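Handing bench prep over to a two-arm cell: setup and shift routine

Applies to the Folteo bench cells in the teaching and QC prep labs. Written by Hajnalka Bognár, with corrections from Yusri Oei. Last revised in October.

The cells took over the repetitive part of bench prep: laying out glassware, moving racks, clearing between runs. Technicians no longer set out each station by hand. They stage the table, start the routine, check the result and sign for it. Allow 7 minutes for staging the first few times.

Before you start

You need a Zirar login with operator rights, the layout sheet for the run, and the key for the stop circuit. If your login shows "viewer", ask Matilde Teixeira to change it. Technicians who have not completed the 8 supervised runs may stage the table but may not start the routine.

Step 1. Park the arms

Select Park in Zirar and wait for the status line to read Parked. Do not reach over the table while it reads Moving or Pending. Pending means a queued job is waiting for confirmation - clear it first.

Step 2. Stage the table

Place items according to the layout sheet. Glassware with liquid in it goes in the middle, where both arms can reach. Racks go to the side with their long axis running front to back. Lay tongs with the loops toward the arm bases and the tips toward you. Fold cloths flat before setting them down; a loose corner shifts the pick point. Cords from lamps and other powered items count as obstacles and must be entered in the layout as a keep-out area.

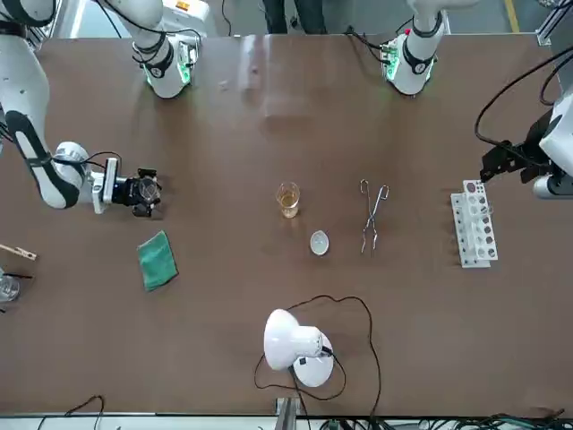 Step 3. Confirm the layout

Open the layout in Zirar and compare it with the table, item by item. Correct the table if an item is misplaced. Correct the layout only if the sheet itself is wrong, and enter your initials in the change field. Layout 218 is the default for rack and beaker work.

Step 4. Run and observe

Turn the key, press Start and stay within reach of the stop button until the first transfer is complete. After that you may work at the adjacent bench. You remain the named operator until the run is closed.

Step 5. Close the run

Check each item against the sheet, record any drops or failed grips, and sign. Unsigned runs stay open and block the next shift.

Changes to duties

Prep hours are now booked as staging, supervision or fault handling. Fault handling was previously done by Nikola Dimitrov alone and is now on the rota for all trained operators. Finger pads are replaced every 4000 grips; the counter is on the Service tab.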